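How to read a court judgment without a law degree

I started reading judgments in April, after one too many news stories that quoted a single angry line from a judge and left out the rest. My first was a planning appeal from Tultcombe, 135 paragraphs long, and I gave up at paragraph 9. I've got better at it since, so here's how I do it now.

Step 1: Get the full text

Don't rely on the press summary. Most higher courts put their judgments online for free, and you can search by the names of the parties. Mine was listed under Besson, and I'd been typing in the name of the village like an idiot. Download the PDF if there is one, as the paragraph numbers sometimes go missing on the web page.

Step 2: Read the end first

I mean it! Scroll right down and find out who won. The last few paragraphs usually say "appeal dismissed" or "bail granted" or whatever it is, and everything before that makes far more sense once you know where it's heading.

Step 3: Mark off the sections

Nearly every judgment has the same blocks – the facts, the law, what each side argued, and what the judge decided. I put a line across the page wherever one stops and the next starts. The arguments section is the one that catches people out (it caught me), because a judge will set out one side's case in full before rejecting it.
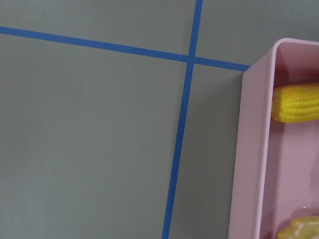

Blue tape dividing up a grey surface, with a pink container and toy food.

If a quote in the paper sounds shocking, check which block it came from. It may be the barrister talking.

Step 4: Keep a list of odd words

I keep mine in a Pokitz notebook, the small one with the elastic. It's up to 27 words so far, and "obiter" is still the one I look up most. It means something the judge said in passing that didn't decide the case.

Step 5: Look for the reasons

Hunt for phrases like "in my judgment" or "I am satisfied that". Those are the bits that count, and in a judgment of more than 1,000 lines there may only be a dozen of them. If several judges sat, check whether they all agreed.
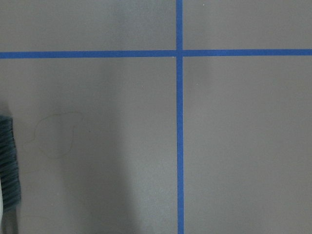 Step 6: Check what happened next

Search the case name again and see if it went to a higher court. I once explained the Bindmont tenancy ruling to my whole book group and it had been overturned the year before.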